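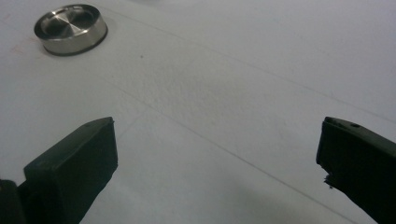
*Cap-like metal piece on the white bench, gripper fingers open.*

# Automation at Primbridge: your questions, mostly answered

**Is the Giraldo cell taking my job?**
It is taking the part of your job where you pick up a cap, put it in a tray and do it again until smoko. No positions are being cut in the finishing room. If you were fond of the trays, talk to your supervisor and something can be arranged.

**How many does it do in a shift?**
749 at last count, on a good day. The hand line does more than that and complains about the radio while doing it. Hultia, who built the cell, expect it to catch up by December. Hultia also expected it in March.

**Who fixes it when it drops one?**
Whoever is rostered as cell minder. You press the yellow button, retrieve the cap, press the green button. Please don't press both to see what happens. We know what happens.

**Do minders get paid more?**
Yes, once you've finished the two-day course at Lurkeck. The allowance is paid from the next full pay period. Lunch at Lurkeck is sandwiches.

**Why are the caps so hard for it?**
They're round, shiny and low to the bench. You've had years of practice at colours, glare and slippery things. It has had 298 hours.

**Can I still do inspection by hand?**
Yes. Final inspection stays with people, and so does the paperwork, sorry.

**Does it get a locker?**
No. Whoever put a name tag on number 14, we need it back for the new starter.

**My question isn't here.**
Ring extension 2371 or use the suggestion box by the tearoom, which is emptied monthly.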